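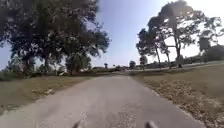
The lane at Siscombe, from the machine's side.

They gave us orange lanyards at the gate and told us to keep to the grass. I had driven 51 miles to see the Udier walk down a road.

The open day was set for ten. There were 14 of us, mostly from parks departments and one water company, and a woman from Skundero with a tablet who said the robot would go to the far end and come back without anyone steering it. She said it once to the group and again to me.

I was there because my county had nearly 60 miles of service road and two people left to inspect it. I used to be one of three. My boss wanted a page and a half by Friday – could it do the job, yes or no.

The tablet showed what the robot saw. I held it while the others had coffee. There was the road, with no lines on it, getting narrow a long way off. There were dry leaves on the right and the big trees on the left with the dark grass under them. At the bottom were two black pieces of the robot itself, the way you see your own knees when you sit down.

I had walked roads like that for 18 years. I looked for what I would have looked for. The edge on the right was a little ragged but sound. The cracks were faint and could wait until after winter.

"What does it do about the glare?" I asked. The sun was white behind the tall tree.

"It manages," she said.

"I used to wear a hat."

She wrote that down, or wrote something down.

Then the robot set off. It went at the pace of a person who has been told there's no hurry. The man from the water company followed along the grass for a bit, then gave up and stood with his hands in his pockets. I stayed where I was and watched the tablet. The small round tree by the road came closer and went by.

At the end it turned around, and I saw us all on the screen, very small, standing in a row with our lanyards on. I tried to find myself and picked the wrong person first.

I wrote the page and a half that night at the kitchen table. I put yes, and under it I put the part about the hat.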